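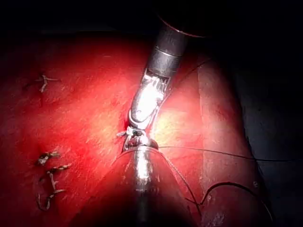

Workshop tips from the Rewi suturing club
March 2022

Welcome back, everyone! The Listura practice pads have arrived, and with the student competition at Wadness coming up we thought we'd gather the little things that save an evening's work.

Keep your thread short. A hand's length is plenty for one knot, and a long tail will find every fold in the pad and loop itself round your instruments (we have all been there).

Grip the needle a little back from its tip, and never by the very point.

Wipe the pads with lukewarm water and a drop of washing-up liquid, then pat them dry with an old tea towel — no scouring sponges, please, they leave scratches. A dusting of cornflour stops them sticking together in the drawer.

Count your needles back into the magnetic tin. The Derkness log sheet has a box for it.

Teams running the wrist program should note the cable check is due every 390 moves. The spare cables are in the blue biscuit tin above the sink.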